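**Station inspection, hand-held gripper capture, Gereo pick-and-place study**
Inspector: Kamala Sastry. Saturday, before first block.

- [x] Finger pads seated, no lifting at corners. *Left pad set replaced in April.*
- [x] Marker cubes tight on both grippers. *Torque mark aligned.*
- [x] Clock offset between head camera and logger below limit.
- [ ] Floor cables covered or taped. *Open. See below.*
- [x] Emergency contact sheet posted.
- [x] Disk space for 1000 episodes.

Comment on cubes: pose is recovered from the printed faces, so a scratched face is a reject even if tracking still runs. Of 2000 episodes in the Cliltik set, 142 were dropped for pose loss. Most of those had a sleeve or wrist over the cube. Bare forearms or tight cuffs only.

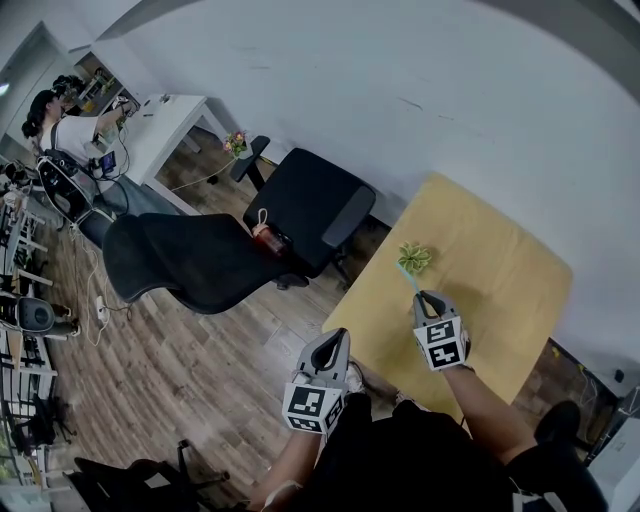
Pose loss fell after the grip instruction was changed in revision B. Operators now keep the cube behind the jaws, faces clear of the hand, and approach the object from above the table. The seated position passes, with both grippers held over the yellow top and the black pads toward the work. The cables on the floor by the wall below the table do not pass. Tape them flat or reroute before the chair is moved.

- [x] Object set complete, stems intact.
- [x] Tabletop wiped, no residue.
- [ ] Replay check on episode 1111. *Gounder to run; compare with the Girkico baseline.*

Status: conditional. Recording may start when the cable item is signed.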